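The Case for Coming in Last Downhill

Every spring my running club has the same argument, and every spring I lose it. Somebody finds a race with a course profile that looks like a playground slide, somebody else posts the finish times from last year, and by dinner more than half the group has signed up to be thrown off a mountain at six in the morning in pursuit of a number.

I have nothing against numbers. I own several. My marathon best is one I've mentioned at weddings. But I've come to believe that the downhill marathon, the purpose-built, bus-you-to-the-top, let-gravity-drive kind, is a strange thing to have fallen in love with, and that those of us who keep paying for it should at least be made to say out loud what we're buying.

We're buying minutes. We could get them the other way, by running more during the winter, but winter is long and the entry form takes four minutes, including the part where you decide what size shirt you are.

Let me lay out my credentials. I ran the Lastden Descent in November, along with Jitendra Gautam and Kerttu Ruotsalainen, who between them talked me into it over a plate of fries. Lastden starts beside a reservoir and ends behind a middle school, and between the two it loses 3,000 feet. The website mentions the drop before it mentions the town, the date or the fact that it's a footrace. I printed the elevation chart and taped it inside a kitchen cabinet, where it looked so easy that I skipped two long runs.

The bus left at 4:15. I'd like to say a word about the bus, because it's the part of downhill racing that never makes the promotional video. You climb for close to an hour in the dark, in a seat built for a fourth grader, and the whole way up you can feel how far it is. The engine complains. Your ears pop. A man behind me ate a boiled egg, and then he ate another one. By the time we got off I knew that road the way you know a bad flight, and it dawned on me that my legs were about to be asked to absorb everything the bus had just struggled to climb.

The start area had propane heaters and a line for the toilets that had its own weather. I wore bib 1,751, which I thought was a lot of people to be standing on a mountain for the same bad idea.

Then they let us go, and for ten miles it was glorious. I won't pretend otherwise. I ran splits I'd only ever seen on other people's watches. I passed a man dressed as a pineapple. The sun came up over the ridge, the aspens did what aspens do, and I composed in my head a short, gracious speech about how age is mostly attitude. Jitendra went by me at mile six making airplane arms. I'm told I made them back.

My quads resigned at mile 17. There was no warning and no meeting. One stride I had thighs and the next I had two bags of wet gravel, and the road kept tipping away from me at exactly the same cheerful angle. On an uphill you can walk and call it strategy. On a downhill, walking hurts more than running, and running hurts more than anything, so you arrive at a third gait, a kind of stiff shuffle with the arms held out, like someone carrying a sheet cake across an icy parking lot. The pineapple came back past me around 20. He said "Looking strong," and I have not forgiven him.

I finished seven minutes faster than I'd ever run a marathon. I also went down my own stairs backward until the following weekend, and lowered myself onto furniture using only my hands.

So, was it my best marathon? The clock says yes. Kerttu, who beat me by a mile and was eating soup when I came in, says a course is a course and the distance is the distance, and that if I want to feel guilty about physics I should do it on my own time. She has a point. Nobody gives back the minutes they get from a tailwind, or a cold morning, or a pair of shoes that cost as much as a used canoe. We all take what's on offer. I've seen Kerttu cut a tangent so close she brushed a mailbox.

But I notice that people say where they ran it. Listen next time. A runner with a flat-course time says "three forty-one" and goes back to the salad. A runner with a Lastden time says "three forty-one, at Lastden," in a slightly lower voice, like a person giving the price of something they bought on sale. We know. The asterisk isn't in the rulebook, it's in the throat.

What bothers me more than the asterisk is what the downhill craze has done to the rest of the calendar. Our county used to have a perfectly good marathon called the Sorkar. It went out along the river, over two hills that had names, through a cattle operation, and back to the fairgrounds, where they gave you chili. I ran it five times, and all five were slow. It had a hill called Gebremichael's, after the family with the farm at the top, and every year someone from the house stood at the gate ringing a cowbell with real contempt. You could train for years and that hill would take the same bite out of you. I still know what I ran there and I'd say it in any tone of voice you like.

The Sorkar drew fewer people every year, then became a half, then became a "fun run with inflatables." Meanwhile Lastden sells out before I've found my password. I can't blame the organizers. They offered us a hill going up and a hill going down, and we voted with our credit cards. If the chili had been at the bottom of a canyon we'd still have chili.

There's a practical side to this, too. If you train for a descent you have to train on descents, and that means somebody has to drive. Anju Sachdeva spent a whole training block having her husband drop her at the top of the Bindport road and meet her at the bottom, 31 miles of driving so that she could run nine. She loved it. Her husband finished two audiobooks about submarines. I bring it up only because we used to be able to say that running was the sport you could do from your own front door, and I don't think any of us noticed when we stopped.

I'd like to propose a modest reform. Keep the downhill races, all of them. Let people fly. But for every downhill marathon you enter, you owe the world one ugly one: a course with a hill in the wrong place, a headwind, a turnaround at a traffic cone, and a clock that tells you something you'd rather not hear. You don't have to enjoy it. You have to go, pay the forty dollars, and eat whatever is in the slow cooker. If enough of us did that, there might still be a Sorkar to complain about.

I've signed up for one. It's two loops around a gravel pit and the elevation chart looks like a lie detector test. I have also, in the interest of full disclosure, put my name on the waiting list for Lastden, because I think there are another two minutes in it if I do my squats.

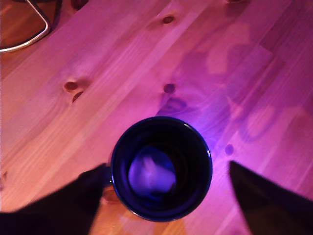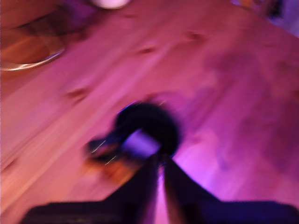
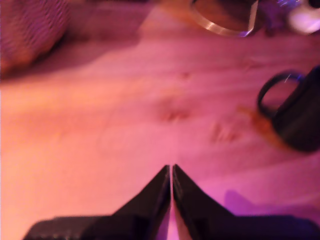
Jarmo Kokkonen wrote in after the first version of this went around the club to say that I'd left out the uphill people's own dirty secret, namely that they love an excuse. In all the years he ran the Sorkar, he said, he never once heard anyone at the finish give a time without mentioning Gebremichael's in the same breath, and he'd like to know how that's any different from saying "at Lastden" in a low voice. He also says the chili was never that good, and that if I'm serious about the gravel pit he'll take the second loop with me, provided we start slow and nobody dresses as fruit.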